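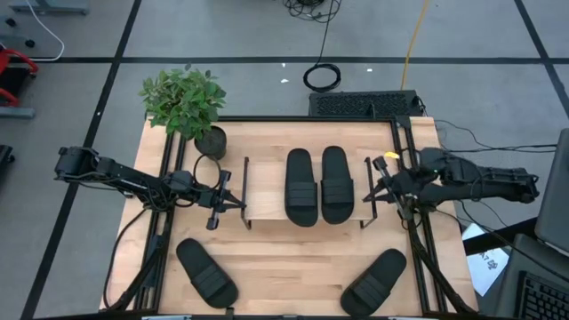 A slide is a backless, open-toed sandal held to the foot by a single broad strap across the instep or forefoot. It differs from the flip-flop, which is retained by a thong between the toes, and from the mule, which usually has a closed front. Slides are worn as house shoes, bath shoes and casual outdoor footwear, and many are sold in one mold shape for both men and women.

Last updated: 31 Dec 2022

Construction

Slides are made either as a single molded piece or as an assembly of separate parts. In one-piece slides the footbed, outsole and strap are formed together, most often from ethylene-vinyl acetate (EVA) foam. The compound is injected into a heated, closed mold and expands when the mold opens. The finished part is larger than the cavity, so mold makers work to an expansion ratio set for each compound. An error in this ratio shows up as a sizing fault across the whole run.

Assembled slides have a separate upper, cut from coated fabric, leather or synthetic sheet and lined with foam or textile. The ends of the strap are turned under the footbed and bonded between it and the outsole. Some patterns add stitching through the sidewall. Adjustable types divide the strap into two overlapping flaps joined by hook-and-loop tape.

Strap surfaces may be smooth, perforated, embossed or ribbed. Ribbing stiffens the strap slightly across its width and hides scuffing — it has little effect on fit.

Footbed and outsole

The footbed is normally contoured, with a shallow heel cup and a raised edge along the toes. Textured footbeds, with low nubs or grooves, are intended to limit slipping when the foot is wet. Hardness is measured on the Shore C scale for foams and the Shore A scale for rubber. A typical house slide of the Lekadport pattern has a footbed of 40 Shore C, while outdoor versions are firmer.

Outsole tread on indoor slides is shallow. Channels that run to the edge of the sole let water escape on tile and sealed floors. Closed patterns, in which the grooves do not reach the edge, hold a film of water and perform poorly in bathrooms.
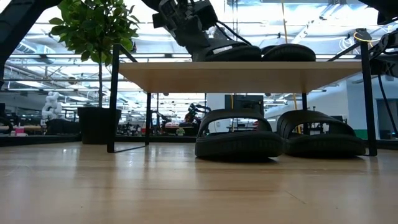 Sizing varies between makers more than it does for laced shoes. Many slides are produced only in whole sizes, and some house lines combine two sizes in one mold. The strap must be tight enough to hold the foot during the swing phase of walking, when the heel lifts clear of the footbed. A loose strap causes the wearer to grip with the toes, and prolonged wear in this condition is associated with forefoot fatigue.

Wear and testing

The usual points of failure are the strap root, where the strap meets the footbed, and the heel of the outsole. Molded slides tend to tear at the strap root. Assembled slides more often fail by separation of the bond. The Wolik pull test clamps the footbed and loads the strap upward in 2,000 cycles, after which the root is inspected for cracks longer than 17 millimeters. The test does not cover aging by sunlight or heat.

EVA foam also takes a compression set, losing thickness under the heel and ball of the foot. It shrinks when left in direct sun or in a closed car, and the change is permanent.

Care and storage

Molded slides are washed in lukewarm water with mild soap and dried in shade. Machine drying is not advised. Leather and lined types are wiped clean and aired.

Slides have no heel counter to protect and can be stored flat, on edge or stacked. Open racks allow the footbed to dry between uses. Heavy shoes placed on top of a strap will flatten it over time — foam straps recover only in part. 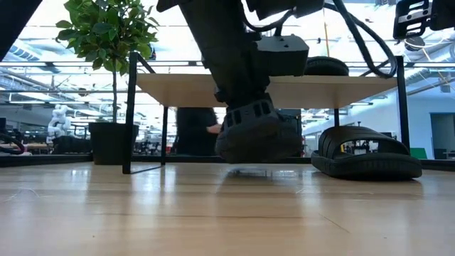

Regional names

In Tosh and the surrounding districts the slide is called a bath shoe whether or not it is worn for bathing. Dolance catalogs list it under house footwear, with model 47 as the standard ribbed pattern. Elsewhere the terms slider, slip-on sandal and pool slide are in use, the last mainly for molded types.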